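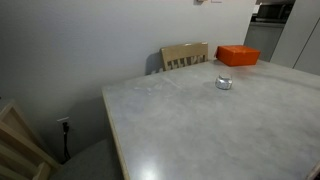 A silvery jar and an orange box on the gray tabletop used for the transparent-object tests.

Borbridge releases Fuveo 4 with new grasp planner for clear objects

January 7, 2019

Borbridge has released version 4 of Fuveo, its control and perception package for tabletop manipulation. The main change is a planner that accepts incomplete depth data. Glass and polished metal return few valid depth points, and earlier versions discarded any object whose point cloud fell below a fixed threshold.

The new planner, named Saxena, fits a primitive shape to the outline in the color image and takes the height of the support surface from a plane estimate. Glare regions on the tabletop are masked before the fit. Finger closure is then controlled on motor current, with the wrist camera used to check that the object stays centered between the fingers.

Borbridge ran 801 grasp attempts on 27 household objects. Thirteen of the objects were glass or had a reflective surface. Yogesh Negi, who maintains the perception module, said spheres were the simplest case for the fit and the hardest for the wrist check. "The refraction changes with every small motion of the arm, so the tracker uses the outer contour and ignores everything inside it," he said.

A clear glass sphere held in the gripper, seen from the wrist camera: 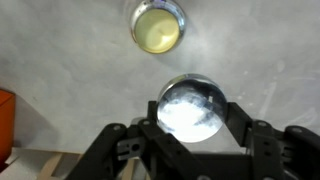 Availability

Fuveo 4 can be downloaded now by existing license holders. Configuration files from version 3 must be converted with the supplied script. Support for the Clesgate simulator is planned for a later update.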